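Chapter 9
The Second Sale: Why Customers Come Back

Welcome back! If you have worked your way through the first part of this book, you have spent a good deal of time on finding customers, getting their attention and helping them make up their minds. That is hard work, and many new shop owners feel, quite understandably, that once the money is in the till the job is done. In this chapter we are going to stay with the customer a little longer – through the weeks after the purchase, when very little seems to be going on and a great deal is being decided.

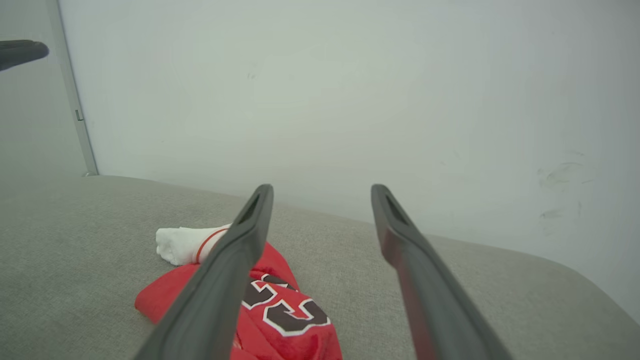 A repeat customer is someone who has bought from you before and chooses to buy from you again. It sounds simple, but you will find that businesses count in different ways. Picture a shopper who buys some red fabric, like the piece between the two gray fingers here, and comes back a month later for more of the same. Most of us would call that a repeat sale. If she comes back for thread, though, one store may file it under repeat sales and another under a new product line, so please settle on your own rule early and write it down somewhere your staff can find it.

Our main case for this chapter is Gurent, a family store in Movville that sells clothing and household goods. In its last full year it took 1675 orders, and 1303 of them came from people who had bought there before. The owners were delighted, and rightly so, until they looked at who those people were.

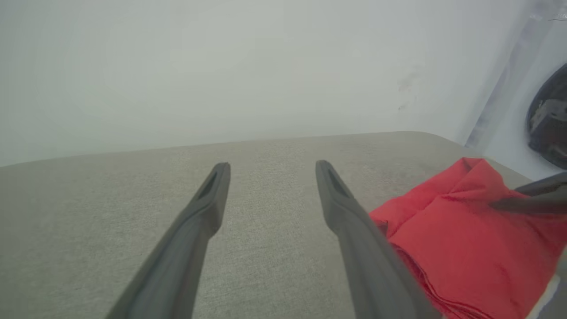
A large share of the repeat orders came from a group of just 162 households, many of them on the same few streets. We will look at what the store did next, which calls it made and which letters it decided not to send. Keep a pencil handy, as you will be asked to work out the repeat rate for yourself before we go any further.
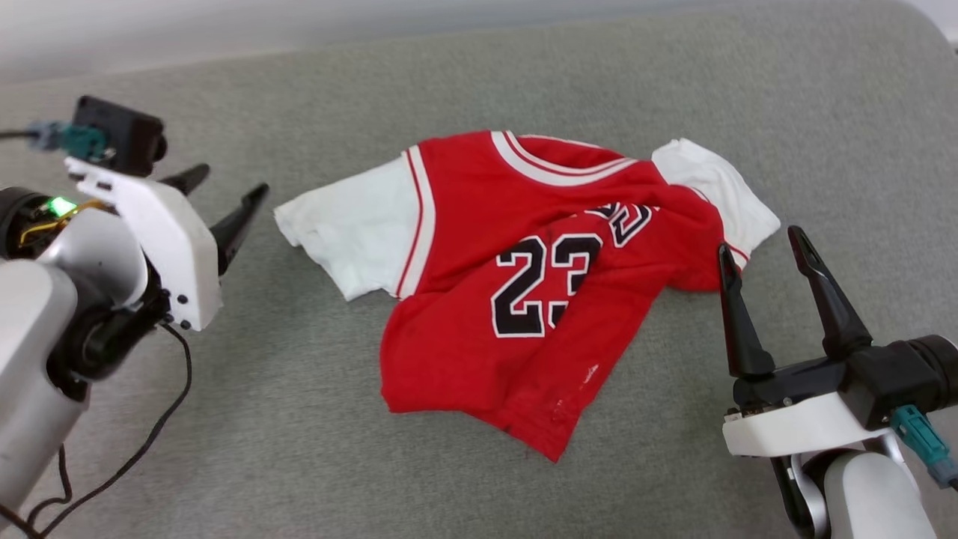
The second case, Sivton, is a mail-order firm with the opposite trouble – plenty of first orders and hardly any second ones. You may want to read it alongside the Bautista case from Chapter 4, where we talked about slow delivery and what it does to a buyer's patience.

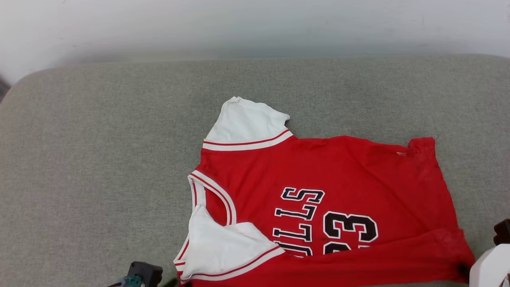 Chapter text last changed: September

Before you start, think of a shop you have used more than once, and jot down what brought you back the second time. Hold on to your notes, because we return to them in Section 9.3.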